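ワイヤーシェルフの大掃除と組み直し、わが家のやり方
2020-12-14

年末なので、今年もやります。ワイヤーシェルフの丸ごと掃除！

棚板の網目ってホコリがたまるんですよね。上からハンディモップでなでても、ワイヤーの裏側に残ったぶんがふわふわ落ちてくる。5月に一度サボったら(連休は寝てました)、半年後にひどい目にあったので、もう観念して全部外すことにしています。

用意するもの
・中性洗剤を薄めたぬるま湯
・古い歯ブラシ、マイクロファイバークロス2枚
・ゴムハンマー(なければ木づちに布を巻いて)
・メジャーと水平器
・マスキングテープ

うちの棚はSambyの幅90cmのタイプ。クロスはTrustauの厚手のものを使っていますが、吸水がよければ何でもいいと思います。

1. 物を下ろす前にスマホで撮る
元の配置なんて覚えてるよ、と毎年思うのに、毎年忘れます。全体を1枚、段ごとに1枚ずつ。本は背表紙が読めるくらい寄っておくと楽ちん。

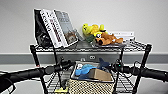 黒いワイヤーの棚。いちばん上の段に本が斜めに寄りかかっています。

2. 棚板を外す
上の段から順に、下から軽くコンコンとたたくと、スリーブ(ポールに巻いてある樹脂の部品)から浮いてきます。四隅を少しずつ、が鉄則。一か所だけ強くたたくと斜めに噛んで動かなくなります。

外したスリーブは段ごとにマスキングテープでまとめておきます。上下の向きがあるので、テープに矢印も書いておくと後の自分に感謝されますよ〜。

3. 洗って、しっかり乾かす
お風呂場で洗剤液をかけて、歯ブラシでワイヤーに沿ってシャカシャカ。縦横が交差するところに汚れが固まっているので、そこだけ念入りに。すすいだらクロスで拭いて、立てかけて乾かします。わたしは扇風機まで出してきて、だいたい100分くらい当てました。水気が残るとサビのもとなので、ここは急がないで！

4. ぬいぐるみとクッションの手入れ
待っているあいだに布ものを。まず洗濯表示を見て、水洗いできない子は洋服ブラシで毛並みに沿ってホコリを落とし、固く絞ったクロスでポンポンと押さえるだけにします。毛足の長い生地はゴシゴシこすると毛が寝てしまうので注意。最後に風通しのいい日陰へ。

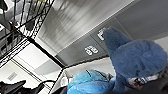

5. 高さを決め直す
せっかくバラしたので、段の間隔も見直しましょう。うちは大きい本に合わせていた段がスカスカだったので、溝を数えて2つぶん下げました。重いものは下、が基本です。アジャスターを回して水平を出してから棚板をはめ、最後に体重をかけてグッと押し込みます。

6. 戻す
撮っておいた写真を見ながら戻します。小さいものが網目から落ちる段には、Nairの透明シートをカットして敷きました。幅はぴったりより13mmほど小さめに切ると、縁に当たって波打ちません。(最初ぴったりに切って、やり直しました…)

来年は連休にもちゃんとやります。たぶん。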